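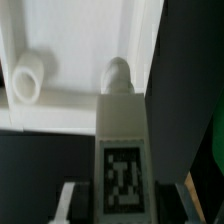 *Reading time: 4 minutes*

Week 2 handout: Where does the water go? Household leaks and the numbers people quote

Read this before the section meeting. Bring a water bill if you can get hold of one, with the name and address blacked out.

Last week we left off with the claim that fixing household leaks is "the cheapest water a town can buy." You'll see that line in nearly every utility newsletter. I don't say it's false. I say that most people who repeat it have never looked at how the figure behind it was made, and the figure is usually worse than the claim.

## The Trumby survey

Trumby sent a leak questionnaire to its customers and got 651 replies. From these the town reported an average loss of 140 gallons a week per home. Rachid El Ouafi wrote the report, and to his credit he printed the full questionnaire at the back. Read it. Question 4 asks, "How much water do you think you lose to leaks?"

*Think.* People were asked to guess, and the guesses were averaged. Then the average went into a press release with the word "guess" taken out.

Some things to ask of it:

- Who sends back a leak questionnaire? I would expect people with leaks, or people annoyed about their bill.
- Did renters reply? Many never see a water bill at all.
- What happened to "I don't know"? The report doesn't say whether those were dropped or entered as zero.

## Meters are better, up to a point

Nayeli Giraldo's study in Gindton used night readings. If the meter moves at 3 a.m., the thinking goes, something is leaking. That beats asking people. But sprinklers run at night, softeners flush at night, and some people work late shifts and shower when they get home. Giraldo admits this on her second page and then treats all night flow as leakage for the rest of the paper. Watch for that move. You'll see it again in the January reading on road salt.

A small joint that drips is also hard to catch this way. Many meters don't register very slow flow well, so the method may count a late shower as a leak and miss the real drip under the sink. I don't know which error is larger. Neither does the paper.

## Before and after

Prirkeo replaced old fittings in a group of homes and reported that use fell the next year. Menaka Pramanik's reply is short and worth your time. The homes were picked for having unusually high bills. Pick any group at its worst and it will tend to look better next time, repairs or no repairs. (This is regression to the mean, from the first lecture.) There was no comparison group. It was also a wetter summer, so less lawn watering.

Could the repairs have helped? Sure, I'd even bet on it. The study can't tell you how much, and "how much" was the whole reason for paying for it.

## For section

Jhosep Mamani will run the discussion. Write a page on one of these:

1. Redesign the Trumby survey on the same budget. What would you stop asking?
2. Giraldo needs to separate leaks from night use. What else could she collect, and who would have to agree to it?
3. Agudelo wants to copy the Prirkeo program. Write the memo asking for a comparison group, and expect the mayor to say there's no time.

Pages go in the box outside my office before section. Please staple them.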